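The winter range of an electric car, measured by one family

When we bought the car in June, the display promised 362 kilometers on a full battery, and for the first summer it more or less kept this promise. We drove to the coast at Utholm and back on one charge, with the children and the dog and the windows a little open. I remember I told my wife that all the talk about range was old talk, from the time of the first models.

Then came November. The number on the display went down a little every week, and one morning in January it stood so low that I went back into the house to look if I had forgotten to plug in the cable. I had not forgotten. The battery was full. It was only cold.

Most people who sell electric cars will mention the winter if you ask them, but they mention it quickly. The man at the showroom in Collham told me I would "see some difference". I think a buyer should know where this difference comes from, so I kept a notebook through the whole season, and I want to share what I learned from it.

The first thing is the heater. A gasoline engine makes so much waste heat that warming the cabin costs almost nothing. An electric motor wastes very little, and this is good for eleven months, but in the cold the warmth for your feet must come from the same battery that turns the wheels. Our car has no heat pump. It was an option, and we saved the money. I would not save it again.

The second thing is the length of the trip. My drive to work in Dolan is short, only 6 kilometers, and on such a drive the car uses most of its extra energy to warm itself up. When I arrive, the cabin has just become pleasant, and then the car stands outside until evening and loses everything. On the long road to my parents the picture is much better. After the first part of the trip the consumption goes down and stays there, even with snow on the fields.
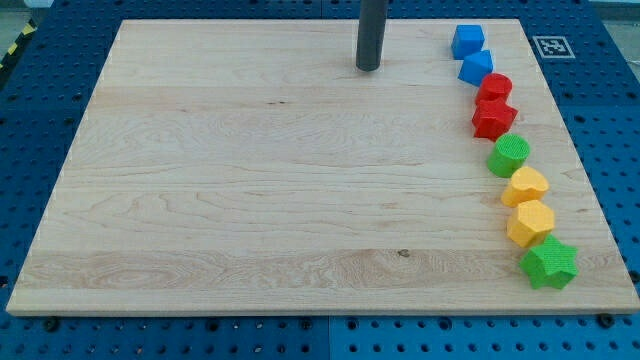
By Willy Koster
Drivers' Notes

What can you do about it? The best habit we found is to warm the car while it is still connected to the charger at home. I set the departure time for 7:15, and the energy for the first heating comes from the house and not from the battery. The windows are free of ice also, so I don't stand there with the scraper any more - my neighbor does, and he looks at me in a certain way.

The seat heaters help more than I believed. They use little power compared with the hot air, and if I put them on I can keep the cabin some degrees lower without complaints from the front seats. From the back seats there are complaints, because in our version the back seats are not heated.

Fast charging is a different problem. A cold battery does not accept power at full speed, and at the Lirnura station beside the highway I once sat 40 minutes for a charge that in July had been finished before my coffee. Since then I put the charging stop into the navigation as the destination, even if I know the road very well. In our car the battery then begins to warm itself on the way. If your car can do this, please use it. I drove 2 winter months without knowing the function existed, and it was in the manual all the time.

Check the tires too. The pressure falls when the air gets cold, and soft tires take their part of the range. Ours were low on all four wheels in December.

In April the number on the display began to climb again, slowly, and by the time we put the summer tires back it was near the old figure. We have ordered nothing new and we keep the car. But for next winter I have asked the electrician for a price for a charger on the garage wall, and he has promised to come and look at the fuse box before the fall.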